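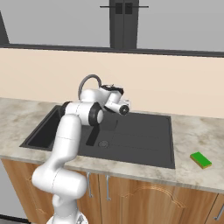 4.2 Viewpoint changes in the sink tasks

The sink tasks were built to test whether a policy trained in simulation depends on a fixed outside view of the workspace. In our earlier runs on the Vastby task set, a policy could reach a high success rate while ignoring the wrist view almost completely. The static view alone gave it the position of the counter edge, and the rest of the motion could be repeated from memory. We therefore moved the outside viewpoint between episodes while keeping the kitchen layout, the arm model and the controller the same.

Each policy receives one outside view, one wrist view and the joint state. The outside viewpoint is drawn at the start of an episode from a set of 6 poses and then held. The wrist view is fixed to the hand and is never changed. Training used 900 demonstrations collected in the Condanano simulator during August. Evaluation used 40 episodes for each policy and task, with starting joint angles not used in training. All rollouts were run with the same physics step and the same contact settings.

The arm works close to its own body in these tasks. When the hand is over the basin, the forearm passes low across the sink and can hide much of the flat section beside the basin. The drain may remain in view, but the relation between the finger pads and the basin floor is hard to judge from outside. Depth errors at this point lead to early closing of the gripper or to contact with the rim. 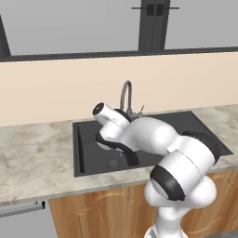 4.3 Use of the wrist view

We compared 2 ways of joining the image features. In the first, features from both views are averaged before they reach the action head. In the second, which we call Hilwood, each view keeps its own set of tokens and the action head attends to them separately. The two models have the same number of layers and were trained on the same data in the same order.

The averaged model failed more often when the outside viewpoint changed. Most of its failures took place during the final approach, after the hand had already reached the correct side of the sink. Hilwood made fewer errors in this phase and recovered from small offsets by moving the hand back before closing the fingers. We did not see a clear difference between the models during the first part of the reach.

The wrist view has its own limits. At some hand poses it holds little more than a plain beige surface, the counter edge and the dark panel under it, with the open fingers along the bottom (Figure 3). Such views contain few features from which position along the counter can be recovered. In these poses the Ashworth probe, a linear readout of hand position from the visual tokens, relied mainly on the outside view.

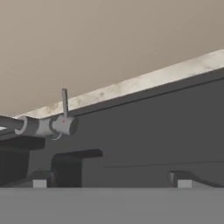 Figure 3. Simulated wrist view with the gripper open. A light gray fixture with an upright lever is visible at left.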